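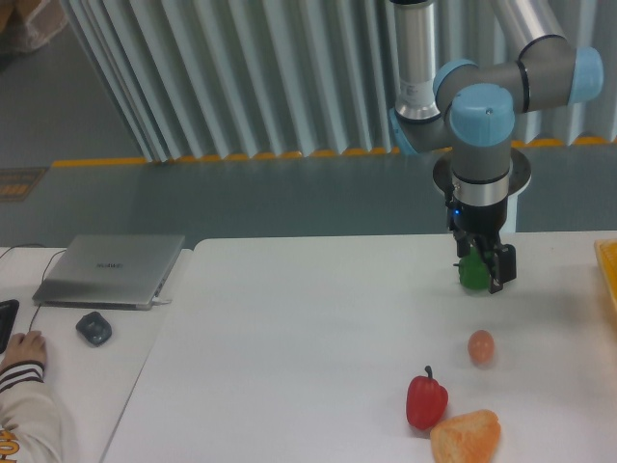 Produce Buyer, Full Time

Cindora, Kestora Market Hall

Cindora supplies fruit, vegetables, eggs and bread to restaurants, school kitchens and small grocery stores. We are hiring a produce buyer to join the early team at our Kestora warehouse. The position is open because the current buyer is moving to our Wanyama branch in November.

The job

You will buy peppers, eggplant, cucumbers, squash and tomatoes from growers and from the wholesale market. Leafy greens and fruit are handled by other buyers, but you will cover for them during vacations. A normal day starts at 4:30 a.m. and ends at 1 p.m. The early start is the part of this job people leave over, so please think about it before you apply.

We currently buy from 61 growers. Most are small farms that sell to us by phone or text message, and a few bring samples in person. You will agree on prices, sizes and delivery times with them, and you will tell them when a load is not up to grade. Bell peppers are our largest line by weight. Red, green and yellow are bought separately, and the price gap between green and red can change a lot over one season.

Main duties

Check incoming loads for size, firmness, bruising and stem condition
Place orders with growers before 10 a.m. for next-day pickup
Enter prices and quantities in Gromico, our ordering system
Handle credits and returns with the office
Visit farms during the growing season, usually two trips a month
Send the sales desk a short price sheet each morning by 6:15

What we need from you

At least two years of work with fresh produce, in buying, receiving, a store department or a farm packing shed. You should be able to judge a case of peppers by opening it and taking a few out from the bottom. You need a valid driver's license and must be able to lift 50 pounds. Basic spreadsheet skills are enough. We will teach you Gromico in your first two weeks.

Spanish is useful with many of our growers but is not required. A college degree is not required either.

Pay and benefits

Starting pay is $1,297 a week before taxes, with a review after six months. You get 11 paid holidays and 20 days of vacation a year. Health and dental coverage begins on the first of the month after you start. Staff can buy from the warehouse at cost — orders go in by noon and are picked up at the end of the shift. Boots, gloves and a cold-room jacket are provided. Parking is free in the lot behind the loading docks.

The warehouse floor is kept cool all year and the cold rooms are colder. Buyers spend close to half the shift on the floor and the rest at a desk upstairs.

How to apply

Send a resume and a short note to the Cindora hiring desk, or leave them at the front office at Kestora Market Hall between 7 a.m. and 2 p.m. In the note, tell us which crops you know best and when you could start. We do not need a formal cover letter.

Interviews are held at the warehouse and take one hour, including a walk through receiving. Wear closed shoes. Second interviews are paid and last one morning shift, so you can see the work before deciding. We reply to all applicants — by email unless you ask for a call.

No agencies, please.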